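May, workshop notes, Derosside manuscript, draft 2

Read chapters 9 to 17 against the timeline. Mariama Akpalu read aloud, I marked.

1. Ferry log. Ch. 11 has Erdem leaving Jundby before dark. Ch. 14 has him on the night boat. One must go. Faith Okoth prefers to keep the night boat, as the witness needs it.

2. Inheritance. Will is read at 4,000 in ch. 9, later treated as enough to buy the mill. Raise the sum or drop the mill.

3. Narrator's age. 70 in the prologue, which puts her at school when the letters were written. Letters are too adult. Open.

4. Length. Cut the second inquest. Nearly all of it repeats ch. 10. Keep the doctor's answer about the gloves.

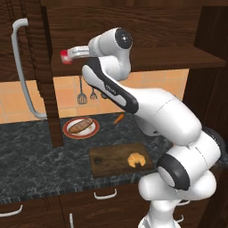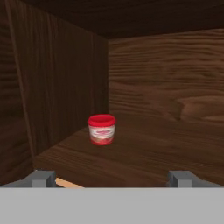

Tub with a red lid, in the cabinet.
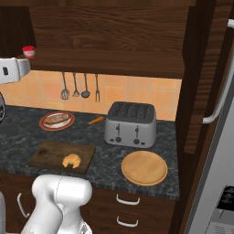
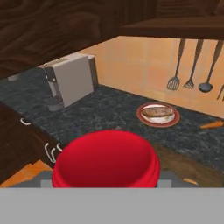
5. Ending. Grultard's confession still arrives by letter. Try it as a conversation in the boathouse, two pages at most. Mariama to draft, Faith to check against ch. 3.

Stopped at ch. 17, second scene.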